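Home | Books | Authors | Submissions | Trade orders | FAQ

Filed under: Novels in translation / Reader and reading group help

Frequently asked questions: The Salt Ledger by Brigitta Mayrhofer

Which edition should my group order?

The Verilier paperback. The hardback has the same text but different page numbers, and the reading group notes refer to the paperback throughout. If your members own a mixture, use the chapter numbers, which match in both.

Who translated the book?

Lorcan Ó Gríofa, from the German. He worked from the second Austrian printing, in which the author had restored two short passages cut from the first. Both fall in the chapter set at the customs house.

Is it a true story?

No. The town of Flivar is made up, as is the family who run the salt store. The author used her grandmother's account books as a source for prices, wages and the wording of the entries that open each part. The entries themselves were written for the novel.

Do I need to read the earlier novel first?

No. The Ferry Clerk shares one minor character, the surveyor Hayes, who appears in both books under the same name. Nothing in the plot of The Salt Ledger depends on it.

Why are some words left in German?

Trade terms with no settled English form were kept. Most can be understood from the sentence they stand in. A glossary of 98 terms is printed at the back, in alphabetical order, with umlauted vowels sorted as plain ones.

The chapters are numbered out of order. Is my copy faulty?

No. The numbers follow the order of events and the chapters are printed in the order in which the daughter learns of them. The book therefore opens with chapter 10. A copy is faulty only if the page numbers are also out of order. In that case, return it to the shop where you bought it — we cannot replace copies by post without proof of purchase.

Is there an ebook?

Yes, in EPUB format. Early files lost the italics in the ledger entries. This was corrected in the file issued on 23 Jun 2018. To get the new file, delete the book from your device and download it again from your account.

Is there an audiobook?

Yes, read by Senan Tully. The glossary is not recorded but is supplied as a PDF with the download. A filmed interview with the translator is on our Vidbridge page, with English subtitles.

Can we get a discount for a reading group?

Orders of 10 or more copies to one address are sent at 15 per cent off. Enter the name of the group in the box marked "Organisation". The discount is taken off when the order is confirmed, so it will not show in the basket.

May I quote from the book in a review or essay?

Short quotations for review or study do not need our permission. Please name both the author and the translator. For longer extracts, or any use in an anthology, write to the rights desk and give the chapter, the opening and closing words, and the expected print run.

Comments

Babita Bhardwaj
Thanks for the note on the chapter numbers. Two of our group had already sent theirs back.

Fergal Tierney
Glossary entry for "Sudhaus" gives the wrong chapter in my paperback. It says 4 and the word first turns up in 6.

marian_k
Is the reading group discount open to libraries as well? We would want them in by September.

Babita Bhardwaj
@Fergal same in mine, so it isn't just your copy. 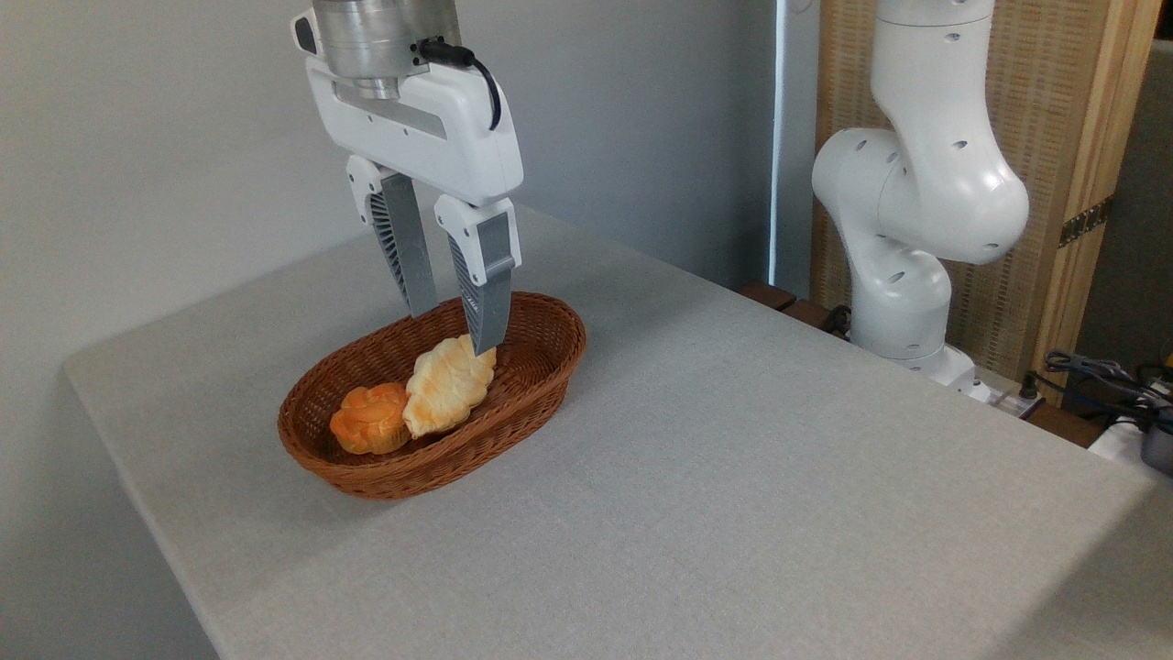

Bread in an oval woven basket.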